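3. The founding and early membership of the Brarkham Exchange Rooms

The Exchange Rooms at Brarkham began as a subscription society for produce brokers. Before they opened, brokers met in the public bar of a coaching inn and wrote their bargains on slips that the landlord kept behind the counter. The first minute book records that 439 shares were offered to the town's merchants and that all of them were taken up by the end of March. A share gave its holder the right to trade on the floor, to read the price telegrams, and to eat in the dining room on the upper story.

Membership was limited to 200 persons. The limit was set by the size of the floor, and the minutes show that it was argued over in most years. Grain brokers held the largest block of seats. Fruit and wine importers came next, and their part in the society has been treated only briefly in earlier work. Guerra, in the standard history of the town's trade, gives them a single paragraph. The account books suggest that they paid a larger share of the running costs than their numbers would require, mainly through the fee charged on sample tables.

Sample tables were rented by the morning. A broker who wished to sell a cargo placed part of it on the table, and buyers were free to handle the goods before making an offer. The rules on handling were strict for soft fruit. A buyer could lift one bunch from each box and had to return it to the same box. Disputes over bruised samples went to a panel of 3 members, whose decision was final. 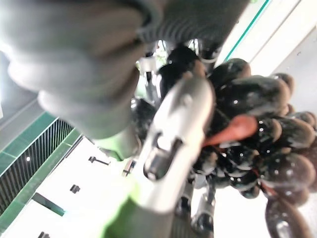 Department of Economic and Social History, Commercial Institutions Group

Figure 2. Dark grapes, seen at close range.

The fee for a fruit table was higher than the fee for a grain table until the rules were revised. The house manager gave two grounds for the difference in his report to the members: the cost of cleaning and the need to keep the windows open in cold weather. The grain brokers supported him. The fruit importers did not, and for one season several of them sold from a rented warehouse on Kisau Street. They came back when the fee was cut, but the warehouse lease ran on for another two years and was paid in part by the society.

Changes in the use of the building can be followed through the furniture inventories. The early lists give most of the space to tables and benches. The later ones add armchairs, card tables and a billiard room, and the dining room takes over what had been the telegraph office. By then much of the trade had moved to the larger exchange at Prorari, and members came to Brarkham chiefly for lunch. The name was kept.

The inventories were transcribed by Elisa Piras and checked against the account books by Philomena Osei. Where the two sources disagree, the account books have been followed, as they were audited each year and the inventories were not. Four volumes of the minute books are missing. Section 4 deals with the dining accounts, which cover part of the gap.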